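3. 窓と室内仕上げの関係

3.1 対象とした住戸と資料

本章では、縦長の窓をもつ小規模な居室について、窓の位置、枠の色、壁と床の仕上げが、居住者による部屋の使い方とどのように結びついているかを検討する。対象はカーンソープ(Kurnthorpe)地区の賃貸住戸で、調査に応じた世帯のうち、居室の実測と聞き取りの両方が完了した97戸を分析に用いた。実測のみで聞き取りが得られなかった住戸は、前章の間取りの集計には含めたが、本章からは除いている。

カーンソープ地区の住戸は、建設時期によって前期型と後期型に分けられる。前期型は外壁が厚く、窓は幅が狭く縦に長い。後期型では窓の幅が広がり、腰壁の高さもやや増している。両者の間取りはよく似ているが、開口部の寸法が異なるため、同じ家具を同じ位置に置いても、手元の明るさと外への見通しには差が出る。El Ouafi と Takagi による先行報告は、この差を昼光率の計算によって示したが、居住者が実際にどこに座り、どこに物を置いているかは扱っていない。本章はその部分を補うものである。

聞き取りは一戸につき二回行った。初回は居住者に部屋の中を歩きながら説明してもらい、二回目は初回の記録をもとに作成した平面図を見せて、家具の位置と使用時間帯を訂正してもらった。二回目の訪問で家具の位置が変わっていた住戸については、変わった後の配置を採用し、変更の理由を別に記録した。質問紙の書式は付録Bに収めた。

3.2 窓辺の区分

分析にあたり、居室の床面を窓からの距離に応じて三つの帯に分けた。窓台の直下から奥行き方向に窓の高さの半分までを「窓際帯」、そこから窓の高さの一倍半までを「中間帯」、残りを「奥帯」と呼ぶ。窓の高さを基準にしたのは、部屋の奥行きを基準にすると、奥行きの浅い部屋で窓際帯が極端に狭くなり、家具一つ分の幅にも満たない場合が生じるためである。

この区分は Aguirre の提案した四区分を簡略化したものである。Aguirre は中間帯をさらに二つに分けているが、予備調査で10戸に適用したところ、二つの中間帯の境界をまたいで置かれる家具が多く、調査員の間で判定が一致しなかった。三区分に改めた後は、判定の不一致はほとんどが奥帯との境界に限られた。境界をまたぐ家具は、座面または天板の中心がある側に分類した。

窓の両脇の壁は、帯の区分とは別に「袖壁」として扱った。縦長の窓では袖壁の面積が大きくなり、そこに何を掛けるか、あるいは何も掛けないかが、部屋の明るさの印象に関わる。聞き取りでも、窓そのものより袖壁の色に言及する居住者が目立った。

3.3 枠と壁の色

前期型の窓枠は濃い色に塗られたものが多く、後期型では白く塗られたものが多い。濃色の枠は、空の明るさとの差が大きいため、室内から見たときに輪郭がはっきりする。白い枠の場合は、晴れた日には枠の室内側が逆光で灰色に沈み、壁との境目が目立ちにくい。どちらが好まれるかについて、居住者の回答は一方に偏らなかった。

壁の色については、入居後に塗り替えた住戸とそうでない住戸を分けて集計した。塗り替えた住戸では、黄みを帯びた中間的な明るさの色を選んだ例が多い。理由として挙げられたのは、汚れが目立たないこと、夜の照明になじむこと、以前の住まいと同じ色であることなどで、昼の明るさを理由にした回答は少なかった。一方、塗り替え後の感想では、昼間に部屋が暗くなったという回答が複数の住戸から得られている。選択の時点では夜の見え方が優先され、昼の見え方は住み始めてから意識されると考えられる。

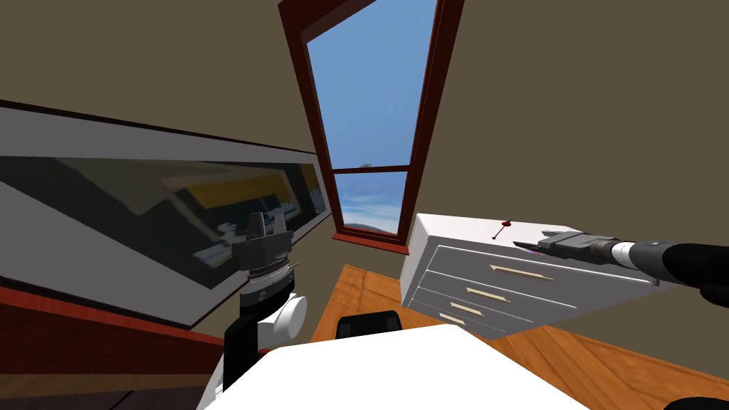

図3 濃い赤褐色の枠をもつ縦長の窓とオリーブ褐色の壁、木の床の組合せ(コンピューターによる描画)。横桟は窓の中央よりやや下にあり、下の区画に遠い丘が見える。

横桟の位置は、外への見通しを考えるうえで見落とされやすい。横桟が座位の目の高さに近いと、外を見るたびに視線が遮られる。立位では問題がなくても、椅子に座ると地平線付近が隠れることがある。聞き取りでは、横桟を邪魔だと述べた居住者の多くが、窓際帯に椅子を置いていた。奥帯に座る居住者からは、横桟についての不満はほとんど聞かれなかった。距離が離れると、横桟の見かけの太さが小さくなり、頭を少し動かしても見える範囲があまり変わらないためであろう。

窓から見えるものについても回答を整理した。遠景のある住戸では、居住者は窓の上部より下部について多く語った。空の広さを評価する回答もあったが、具体的な会話に現れるのは、丘の稜線、隣家の屋根、道路の端など、窓の下の区画に入るものである。下の区画が植木鉢や置物でふさがれている住戸では、外の眺めに関する発言そのものが少なかった。ただし、眺めに関心がないために物を置いたのか、物を置いたために眺めへの関心が薄れたのかは、本調査の方法では判別できない。

3.4 床の仕上げと光の反射

縦長の窓から入る直射光は、床に細長い明るい面をつくる。床が木で、塗膜に光沢がある場合、その明るい面は窓の方向に座る人の目に入りやすい。光沢の少ない仕上げでは、同じ条件でもまぶしさの訴えは少なかった。板の向きの影響も検討したが、板が窓に対して直角に張られた住戸と平行に張られた住戸の間に、居住者の評価の違いは確認できなかった。

床材の色は、壁の下部の見え方にも影響する。橙色や赤みの強い床では、反射した光が腰壁のあたりを暖かい色に見せる。Naciri は模型実験によってこの効果を示し、白い壁でもっとも明瞭であると報告している。本調査の住戸では、すでに黄みのある色に塗られた壁が多かったため、床からの色の移りを単独で評価することは難しかった。白い壁と赤みの強い床を組み合わせた住戸は8戸にとどまり、統計的な比較は行っていない。これらの住戸の居住者は、夕方に壁の下のほうだけ色が違って見えると述べており、Naciri の結果と矛盾しない。

敷物の有無も記録した。窓際帯に敷物を敷いている住戸では、床の反射に関する不満は見られなかった。敷物を敷く理由として反射を挙げた居住者はおらず、足元の冷え、椅子の脚による傷、階下への音が主な理由であった。結果としてまぶしさが抑えられているが、居住者自身はそのことを意識していない。

3.5 家具の位置

窓際帯にもっとも多く置かれていたのは低い棚で、次いで一人掛けの椅子、机の順であった。前期型では窓の幅が狭いため、机を窓の正面に置くと机の両端が袖壁の前にかかり、天板の中央と端で明るさが大きく異なる。この配置をとる居住者は、紙の書類を中央に、使用頻度の低い物を端に置く傾向があった。後期型では天板の明るさの差が小さく、物の置き方に同様の傾向は見られない。

中間帯には食卓が置かれることが多い。食卓の向きは、長辺を窓に平行にする例と直角にする例がほぼ拮抗した。直角に置く場合、窓を背にする席と窓に向かう席ができず、座る人による明るさの差が小さい。来客の多い世帯でこの向きが選ばれやすいという予想を立てていたが、来客の頻度との関係は認められなかった。食卓の向きは、むしろ台所への動線と扉の位置によって決まっていた。

奥帯は収納と寝具の場所になっている住戸が多い。前期型の奥帯は昼でも照明を必要とし、日中に奥帯で過ごす時間は短い。ただし、在宅で仕事をする居住者のうち、画面への映り込みを避けるために奥帯に机を移した例が9件あった。この9件はすべて後期型の住戸である。前期型では、窓の幅が狭いため、机を袖壁の側に少しずらすだけで映り込みを避けられる。同じ問題に対して、窓の形によって異なる対処がとられていることになる。

家具の位置を変えた経験については、冬に変えたという回答が多かった。調査を開始した11月には、窓から離れた位置に椅子を移したばかりの住戸がいくつかあり、移動の理由は窓付近の冷気であった。夏の配置に戻す時期は世帯によって異なり、戻さないまま翌年に至る例もあった。窓際帯の利用を一時点の調査だけで評価すると、季節による変化を取りこぼすおそれがある。

3.6 日よけと窓台

日よけの種類は、布のカーテン、巻き上げ式、羽根の角度を変えられるものの三つに大別できた。前期型の縦長の窓には、市販の巻き上げ式の寸法が合わないことが多く、居住者は幅を切り詰めるか、枠の外側に取り付けている。枠の外側に取り付けると、両脇から光が漏れ、夜間には外から室内がわずかに見える。これを気にする居住者は、内側に布のカーテンを重ねていた。

アイト・アリ(Ait Ali)地区で行われた同種の調査では、日よけを常に下ろしたままの住戸が多いと報告されている。カーンソープ地区では、日よけを日中ずっと下ろしている住戸は少なく、朝に上げて夕方に下ろすという操作が一般的であった。両地区では日射の強さと隣棟間隔が異なるため、窓の形だけに差の原因を求めることはできない。Ragab は隣棟間隔をそろえた比較が必要であると指摘しており、本研究もこの見解に従う。

窓台の奥行きは、外壁の厚さに応じて前期型のほうが深い。深い窓台は物を置く場所として使われ、鉢植え、本、郵便物などが置かれる。窓台に物が多い住戸では、日よけの操作が減る傾向があった。巻き上げ式の下端が物に当たるため、途中までしか下ろさない、あるいは下ろすのをやめたという回答が得られている。窓台の物の量と日よけの操作回数の関係は、前期型でのみ認められた。後期型の窓台は浅く、もともと物があまり置かれていない。

窓台の高さについては、子どものいる世帯から意見が多く出た。床に近い窓台は、幼い子どもが腰掛けたり登ったりする。前期型の一部では窓台が低く、居住者が留め具を追加していた。窓を開けられる幅を制限したことで換気の量が減り、夏の室温に影響したという回答もあるが、室温の測定は本調査の範囲に含めていない。

3.7 考察

以上の結果から、縦長の窓をもつ居室では、窓の幅よりも、横桟と窓台の高さが居住者の行動に関わっていると考えられる。従来の評価は開口面積と昼光率に重点を置いてきたが、面積が等しい窓であっても、横桟が座位の視線に重なるかどうか、窓台に物が置けるかどうかによって、窓辺の使われ方は変わる。改修にあたって窓を交換する場合、既存の横桟の位置をそのまま引き継ぐことが多い。この慣行は外観の統一には有効であるが、室内で椅子に座る人の見通しを検討したうえでの選択とはいえない。

仕上げの色については、居住者が夜の見え方をもとに壁の色を選ぶ傾向が確認された。色見本を昼と夜の両方で確認するよう勧めることは、費用のかからない対策である。トレリッツ(Trellitz)地区の改修事業では、塗り替えの前に大判の色見本を数日間壁に掛けておく方法がとられた。居住者が最初の希望を変更した例もあったとされるが、詳しい集計は公表されていない。カーンソープ地区で同じ方法を試みる場合は、見本を袖壁と奥帯の壁の両方に掛け、位置による見え方の違いも記録する必要がある。

本章の分析にはいくつかの制約がある。第一に、聞き取りに応じた世帯は在宅時間の長い世帯に偏っている可能性がある。第二に、まぶしさの評価は居住者の申告によるもので、輝度の測定と対応づけていない。第三に、前期型と後期型では建物の向きの構成が異なり、南向きの住戸は後期型に多い。向きをそろえた部分集計でも主な傾向は変わらなかったが、横桟に関する結果は該当する住戸が少なく、確定的なことはいえない。

次章では、同じ住戸を対象に、夜間の照明器具の位置と点灯時間を扱う。奥帯に置かれた照明が日中にも使われる住戸について、点灯の記録と本章の家具配置を重ね合わせ、前期型の居室における照明の使用を詳しく見る。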